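31/01/2022
By Kane Quinlan

The folding hall at Mosberg is warm even in winter. The company washes textiles for hotels and clinics, and until last year every small cloth was folded by hand. In one shift, 21 people could finish 4,000 pieces. Many of them told me that by the end their thumbs did not want to close any more.

Now a part of this work is being given to robot arms, which the staff are teaching themselves. Mosberg buys the arms through Trinen, a small supplier in Praredside, but it was decided early that the teaching must be done by people who know cloth. Eight folders applied for the training and five were accepted. They learned to use the teach pendant, to move a gripper in small steps and to save each position. They also learned to stop the arm quickly, and this was practiced before anything else.

I asked one of the women what was most difficult. She said it was the patience. With her hands she folds a towel in two seconds and does not think. For the robot she must think about where the edge is, how high the fingers should come, and what happens if the cloth is a bit crooked. "I did not know that I knew all this," she told me.

Her pay went up by one grade. Her day is also more quiet, and she is not sure that she likes it. At the folding tables there was always talking, but a person with a pendant looks at the pendant.

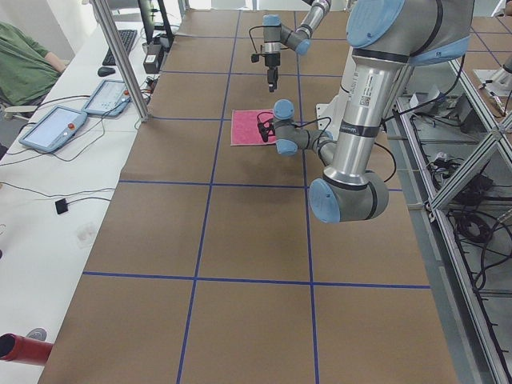

The pay question is still open for the others. Those who stayed at the tables do the large sheets, which is the heavier work, and they would like to have the same grade. The workers' representative, Voicu, has asked for a meeting in February. Management has promised that no position will be cut before the end of the year, but what comes after that is not written in any paper I was shown.

Letters to the editor: Features Desk, Praredside | © 2022 All rights reserved | Back to top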